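Lasdale Garden Club: Questions About Growing Hydrangeas

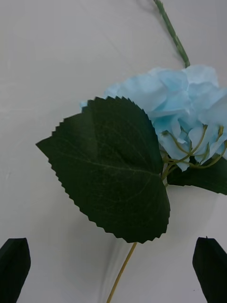 Sanaa Bouzid

Updated 16 January 2020

When should I prune my hydrangea?

It depends on the type. Bigleaf and oakleaf hydrangeas form their flower buds on old wood, meaning last year's stems. Cut those right after they finish blooming in summer, and only if they need it. Panicle and smooth hydrangeas bloom on new growth, so you can cut them back in late winter or early spring before the leaves open.

If you don't know which type you have, leave it alone for a year and watch where the flowers come from.

Why didn't mine bloom last year?

The usual causes are pruning at the wrong time, a late frost, and too much shade. Lawn fertilizer is another one. It is high in nitrogen, and a shrub planted next to a fed lawn will often put out plenty of leaves and very few flowers. Deer also eat the buds in winter. Look for stems that have been torn off at the ends.

How much sun do they need?

Most bigleaf types do well with morning sun and afternoon shade. Panicle types can take more sun, and most of them will bloom poorly without at least four hours of it. Under a big tree the roots will be competing for water, so expect to water more often there.

Can I change the flower color?

Only on bigleaf and mountain hydrangeas, and not on the white ones. Blue flowers need acidic soil with aluminum the plant can take up. Pink flowers come from soil that is closer to neutral or alkaline. Aluminum sulfate moves the color toward blue and garden lime moves it toward pink. Follow the rate on the package. It can take more than one season, and going from pink to blue is hard if your soil is naturally alkaline.

Get a soil test before you add anything. Test kits are at the front desk of the club room on Wastard Road.

Do I need to cover them in winter?

Panicle and smooth types, no. For bigleaf types, mulch the base with several inches of shredded leaves or bark in November, once the ground is cold. Some members also put a wire cage around the shrub and fill it with dry leaves. Take the leaves out in spring, a bit at a time, and keep an old sheet handy for frosty nights.

The leaves droop every afternoon. Is something wrong?

Check in the evening or early the next morning. If the leaves are firm again, the plant was only losing water faster than the roots could replace it in the heat. If they are still limp in the morning, feel the soil a couple of inches down and water deeply if it is dry. If the soil is soggy, stop watering and look at the drainage.

What are the brown or purple spots on the leaves?

Most often it is a fungal leaf spot. It looks bad late in the season but rarely kills the shrub. Pick up the fallen leaves, water at the base, and don't compost the leaves that have spots. Thinning out a crowded shrub lets more air through.

Can I start new plants from cuttings?

Yes. In early summer, take a piece four to six inches long from a stem that did not flower. Strip the lower leaves, cut the largest remaining leaves in half, and set the stem in damp potting mix. Keep it out of direct sun and cover it loosely with a plastic bag. Roots usually form in a few weeks. Khải Lục leads a cuttings workshop in June, and you can sign up at any meeting. Some newer varieties are patented and may not be propagated.

How do I dry the flower heads?

Leave them on the shrub until the petals feel papery, usually late summer into fall. Cut them with a long stem, strip the leaves, and stand them in a vase with an inch or two of water. Let the water dry up and don't refill it.

Are hydrangeas safe for pets?

No. The leaves, buds and flowers can make dogs, cats and horses sick if eaten. Call your vet if your animal has chewed on one.

Where can I bring a question that isn't answered on this page?

Bring it to the plant table at our regular meeting, with a leaf in a sealed bag if you have one. Freya Tapley and Mattes Rathjen run the table. Membership is not required.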